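Four weeks with the grippers

posted March 13, 2023

So my arms hurt. That's the headline! I've been at Lurnico for four weeks and my forearms feel like I took up rock climbing, which I did not, because I am scared of heights and always have been.

A few of you asked what the new job is after my very vague post in October, when all I said was "something with robots" and then went quiet. I wasn't being mysterious, I just didn't know how to explain it to my aunt yet, let alone to the blog. The short version is that I do ordinary little jobs with a pair of grippers in my hands, over and over, and all of that gets recorded and used to train a robot to do the same little jobs. Wiping, picking up, putting down, moving a thing from over here to over there. Everybody on the team calls them demos. "How many demos did you get?" is what people say to each other in place of good morning.

There are two ways we do it. One is by remote control, where you sit at Brennan (the desk setup with the two leader arms, all our stations have names, don't ask me who picked them) and the robot across the room copies whatever you do. You move your arm, it moves its arm, a tiny bit later. That tiny bit is what gets you. I picked up a sponge on my first day at Brennan and overshot it so badly that I punched the table. The robot punched the table, I mean. I felt terrible and said sorry to it out loud.

The other way is handheld, and that's what I do most days now. You hold one gripper in each hand and you just go do the task yourself, standing up, walking around if you need to. No lag, no robot in the room at all. It's so much faster! At Brennan I was happy with a handful of good demos before lunch. With the handhelds I can get to 100 in a day if the task is short and I don't stop to chat, and I do stop to chat, so let's say that's my best day and leave it there.

The thing that took me longest to learn is that you have to forget you have fingers. I'd be holding both grippers and I'd see a pen rolling off the table and I'd stick my pinky out to stop it. Demo ruined. The robot doesn't have a pinky. Same with leaning a hip on a drawer, or steadying a box with your elbow, or any of the hundred sneaky things your body does when your hands are busy. Mortimer Montoya, who trained me, used to stand behind me and just go "elbow" in a very calm voice. I hear it at home now. I was closing the fridge last night and I heard it - elbow.

He also taught me to slow down, but not too much. If you go at normal human speed the motion is too quick to be much use, and if you creep along like you're defusing something, then the robot learns to creep along too, and it pauses in all the places you paused while you were thinking. That one got me. We had a cup stacking task for Ratia (that's the project name for all the kitchen stuff) and when they ran the trained version, the arm came down over the cup, stopped, hung there for a second, and then grabbed it. Mortimer looked at me. I knew exactly whose hesitation that was. I do it when I'm checking whether the jaws are lined up! I had no idea I did it every single time, and there it was, my own bad habit played back by a machine.

So we threw those out and I did them over. 500 of them. I don't want to talk about cups for a while.

This week I moved over to Nala, and Nala is the tidying project, where the tasks are things like putting stuff back where it belongs and clearing off surfaces. I like it a lot better. There's more variety, and I get to be on my feet in the big room and not hunched at a table. The whiteboard tasks are my favorites so far. Magnets are harder than you'd think with the grippers. They're round and low and they sit flat, so there isn't a lot to grab, and if you come in at a bad angle the jaw skates right off and you've done a lovely demo of poking a whiteboard. Mortimer's advice was to get both sides of the jaw around it before you squeeze, and then pull straight back toward yourself. Markers are easier, as long as they're not all bunched together in the tray.
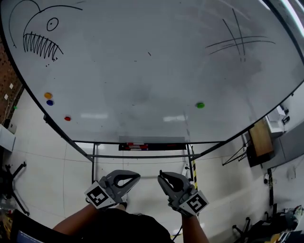

And you do get tired in a weird way. It isn't heavy work, the grippers don't weigh much, but you're holding your arms out in front of you and squeezing for most of a shift, and by three o'clock my right hand wants to stay curled up like a claw. I've started doing wrist stretches at every break. Ice packs in the evening on the bad days. If any of you play piano or do hair for a living and have a stretch you swear by, please put it in the comments, I will try anything.

A couple of other things people asked me by email. No, you don't need to know how to code, I can't code at all. They gave us a test where you moved blocks between bowls for half an hour and I think they mostly wanted to see who got cranky. No, I don't feel bad about teaching a robot to tidy up, have you seen my apartment? And yes, somebody keeps track. My running total as of last night is 1724 accepted demos, and I'm not going to tell you how many got rejected, except that the early pinky days did not help.

Next week I'm supposed to go back to Brennan for a few sessions, to do the same tidying tasks by remote, so they can compare the two kinds. I'm a little nervous. I've gotten spoiled by having no lag, and I'm sure I'm going to punch another table. Mortimer says it comes back quick once you stop watching your own hands and just watch the robot's. We'll see.

Okay, I need to go ice my arm and feed the cat. The sourdough update is coming, I promise, I haven't killed it yet.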